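Cowie Bench Cell for Small Gear Assembly

Two arms, one bench, and a lot less sore thumbs. The Cowie is our assembly cell for small parts, and the job it was built around is putting spur gears onto the posts of a carrier plate. We made it because our own people in the Cutville workshop were doing that job by hand, all day, and we wanted something better for them.

Anyone who has fitted gears for a whole shift knows the feeling. You pick one up, find the post, wiggle until the bore drops over it, and do it again. Ermelinda Vieira did it for years and she's still quicker than the Cowie on a good morning (she'll tell you so). What she doesn't miss is the tape on her fingers.
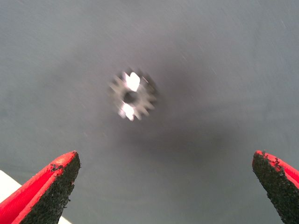 Each arm carries its own wrist camera and its own pair of fingers, and either arm can pick or place. That took us a long while to get right and we're really pleased with it! You can set the parts out by hand, wherever there's room within reach, and there's no feeder bowl to buy or tray to machine. When you change over to a different gear, you show the cell the new part and the new plate, then run a short batch with someone watching.

Rodrigo Mendes wrote the changeover steps so that a person on their second day can follow them. They fit on one page. We tested that page on the office staff.

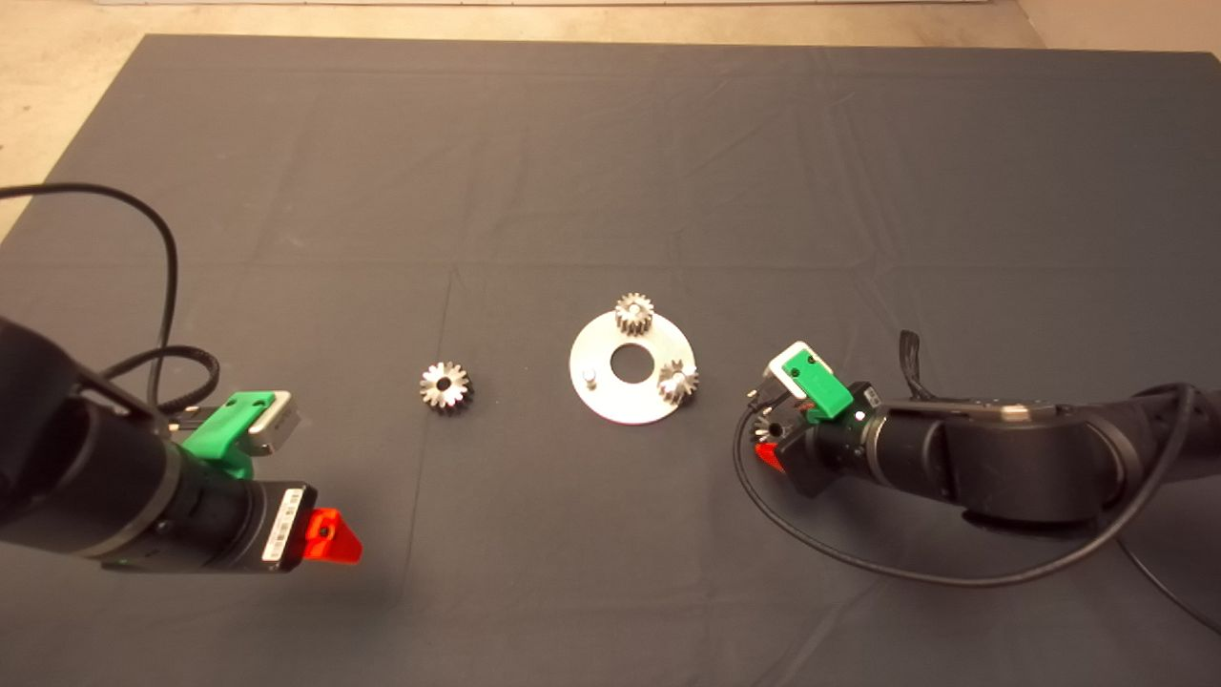 Gears are fussy little things. A bore that's a hair tight will sit crooked on its post, and a person feels that right away through the fingertips. The Cowie stops and asks. A light comes on, the operator comes over, and they decide whether to reseat the part or bin it. We kept that decision with people on purpose, and at Flesley, our first customer, the operators now keep their own notes on bad batches and send them straight to purchasing.

Their jobs did change. Salvador Carrilho used to run a press and fit gears in between; now he looks after 2 cells and does the first checks on each new plate. Catarina Mota moved to inspection, which she'd been asking about since April. It wasn't all smooth. Some people hated the light at first, and we turned it down.

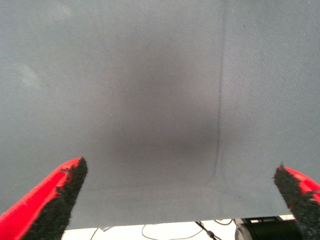 Upkeep is simple and the operators can do nearly all of it. The finger pads do the gripping, so they're the part to keep an eye on. They're black and rough against the red finger bodies, with ragged edges where the two meet, and you can check them while the fingers are wide open over the grey cloth. Shake the cloth out at the end of the shift and lay it back down flat.

What's in the box

Two arms with fingers and wrist cameras
Work cloth and one spare
Brendatari control unit and stop button
Spare finger pads
The one-page changeover guide

Part number 622. Bench not included. For a visit to the Cutville workshop, ask for Belmiro Patrício, and bring some of your own gears along, he loves a new one.

Page updated December 22, 2019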